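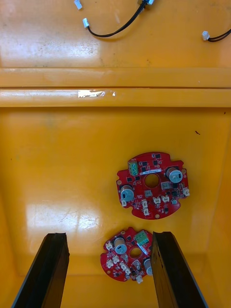 Why did the cell stop in the middle of the kitting run?
The force limit on the gripper tripped during a pick from the yellow bin, and the controller held everything until someone reset it by hand.

September, 14:20. Pinddale cell, Mimus arm. Fault 555 again, the second since lunch. The Hubmann manual calls 555 "excess contact force", and I don't believe it's as simple as that. The limit is set at 2000 and the log peaks at 193 just before the stop. Either the log samples too slowly to catch the spike or the number in the fault message means something else. Ildikó Dobos thinks slow sampling. Could be. I'd like to see it on a scope before I sign anything.

Stalent support says to raise the limit and carry on. No. If we can't explain the trip, we've no business making it harder to trip.

What bothers me more is the reset. I pressed it with the guard open, expecting it to refuse, and the fingers twitched. Not far, but they shouldn't move at all. Power off, key out, key in my pocket.

Tried so far: swapped the gripper lead, same fault. Slowed the approach by half, same fault, only later. 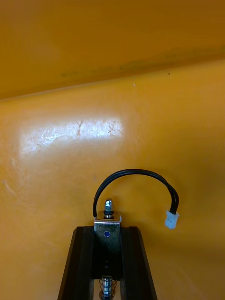 Ran the bracket pick on its own after that, guard shut, Ildikó on the stop button. No fault, which proves very little – it ran clean for most of yesterday morning too. She wants to call it fixed by the slower approach. I've written "not reproduced" on the sheet and left it there.

Still to do:
Check the guard switch wiring against the drawing.
Ask Stalent, in writing, what 555 is measured from.
Old firmware back on, if anyone kept a copy.

Cell stays locked out overnight.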